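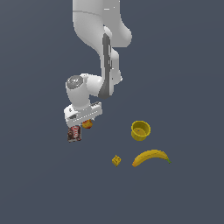
4月 夜11時

書いた人:Sugeng Yeoh

引っ越してから台所の棚をずっと適当に使っていたので、先月から少しずつ整理している。そのついでに、乾物の保存のしかたを見直した。今回はその記録。料理の話はほとんど出てこない。

前の部屋では、乾物は買ってきた袋のまま輪ゴムで留めて、引き出しに立てて入れていた。昆布、干し椎茸、切り干し大根、ひじき、高野豆腐、春雨、豆が何種類か。袋の大きさがばらばらなので、小さいものは必ず奥に倒れる。引っ越しの荷造りで引き出しを空にしたら、切り干し大根が三袋出てきた。どれも開封済みで、一番古いものは茶色くなっていた。切り干し大根は古くなると色が濃くなる。食べられないことはないと聞くが、匂いがきつかったので捨てた。

新しい部屋の台所は北向きで、流しの下が湿っぽい。前の住まいは Bovidwood という古い集合住宅の上の階で、冬は乾きすぎるくらいだったから、湿気のことは考えたことがなかった。入居してすぐ、流しの下に置いた塩が固まった。乾物をここに入れるのはやめて、冷蔵庫の横の棚の上二段を使うことにした。

容器は瓶にするか、密閉できるプラスチックの箱にするかで迷った。瓶は中が見えるし匂いも移らない。ただ重い。棚が目の高さより上なので、片手で取れないものは使わなくなると思い、結局ほとんどを箱にした。買ったのは Grenar の四角い箱で、大小合わせて11個。駅前の Brindar という雑貨店に置いてあった。一度に買うと持てないので二回に分けた。二回目に行ったら大きいほうの蓋の色が変わっていて、棚に並べると白と灰色が混ざっている。気になるのは最初の二日くらいだった。

瓶は豆だけに使っている。もともと家にあったジャムの瓶で、大豆、小豆、ひよこ豆。豆は瓶から直接ボウルに出せるのが楽だ。

箱に移すときに困るのは、袋に書いてあることが消えてしまう点だ。賞味期限と戻し方は残しておきたい。最初は袋の裏面を切り抜いて箱の中に入れていたが、ひじきの箱では紙に粉がついて読めなくなった。今はマスキングテープに期限と戻し時間だけを書いて、箱の側面に貼っている。蓋に貼ると、洗ったときに別の箱の蓋と入れ替わる。これは実際に一度やって、春雨の箱に「水で一晩」と書いた蓋が載っていた。

乾燥剤は、海苔についてくるものを使い回していた時期がある。あれは石灰なので、一度水分を吸うとそれきりで、中身が粉っぽくなったら終わりらしい。手で触ってみるともう粉になっていたので全部捨てて、シリカゲルを買った。粒の色が変わったらフライパンで弱火にかけて乾かす。電子レンジでもできると書いてあったが、うちのレンジは出力を細かく下げられないのでやっていない。

昆布は箱に入る長さに切ってから入れる。前は使うたびにはさみで切っていた。先に全部切っておくと、夜のうちに一枚水に入れておくのが面倒でなくなり、味噌汁の回数が増えた。切るときに細かいかけらが出るので、これは小皿に取って、醤油と一緒に小さい瓶に入れておく。冷奴にかける。

干し椎茸は、買ってきた日に新聞紙に広げて、日の当たる窓際に半日置く。母がそうしていた。理由を聞いたことはなく、香りがよくなる気がするというだけで続けている。北向きの台所では日が当たらないので、寝室の窓際でやる。おかげで寝室が一日椎茸の匂いになる。軸は別に取っておき、だしに使う。

粉ものは乾物とは分けた。小麦粉、片栗粉、お好み焼き粉は、開けたら冷蔵庫に入れる。常温に置くとダニが入ることがあるそうで、写真つきの記事を読んでしまってからは迷わず冷蔵庫にしている。出し入れのときに結露しないよう、使ったらすぐ戻す。

中身の一覧も作った。ノートの1ページに線を引いて、品名と買った月だけを書く。はじめは Shemweta という在庫管理のアプリを入れてみたが、手が濡れているときに開く気にならず、一週間でやめた。ノートは棚の横にひもで下げてある。数えたら全部で19品あった。きくらげと干し海老は、あることも忘れていた。

干し海老は少し前から持て余している。大根と煮るとおいしいのは知っているが、袋が大きくて減らない。しばらくは炒り卵に入れてみるつもり。残りは冷凍庫に移した。

整理にかかったお金は、箱とシリカゲルとテープで、豆の瓶は家のものなので入れていない。レシートを足したら箱以外で1612円だった。テープを余分に買いすぎた。

棚の三段目がまだ空いている。お茶と海苔をそこに移すかどうかは、梅雨の様子を見てから決める。

コメント(3)

みどり
ひじきの紙が粉だらけになるの、うちも同じでした。私は袋の裏を写真に撮っておいて、箱には番号だけ貼っています。

なかの
干し海老はお好み焼きに入れるとすぐ減りますよ。刻まずにそのままで大丈夫です。

Sugeng Yeoh
みどりさん、番号だけというのはいいですね。私は番号を忘れそうです。なかのさん、冷蔵庫にお好み焼き粉が残っているので、週末にやってみます。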